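Tallix and the question of when to let go

The planning software at Jivier is called Tallix, and the engineer who maintains it does not like the word "smart." "It decides when two grippers close and when they open," she told me in February. "With cloth this is already much work."

Her team records people who do the task with hand-held grippers, and the planner learns from these paths. A folded cloth is held by two corners over a tray, and both hands must agree.

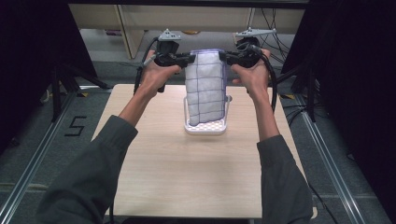 Two hands, one clock

In the first version each hand had its own timer. The difference could reach 30 milliseconds. "For a box, no problem. For a cloth, one corner goes first and the fold is lost." Now both hands share one clock, and version 2 was trained again on 157 recordings.

I asked what the software still does not understand. She answered quickly: contact. The planner believes every finger pad is flat and new. 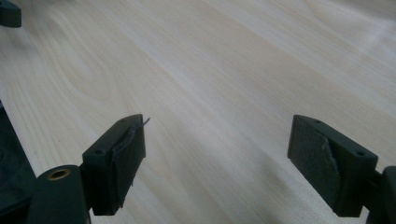 "A pad gets a curled edge, or a piece peels, and the model knows nothing of it," she said. Her next step is a small wear value, which a person enters before each session. She would prefer to estimate it from the grip width, but this part is not ready.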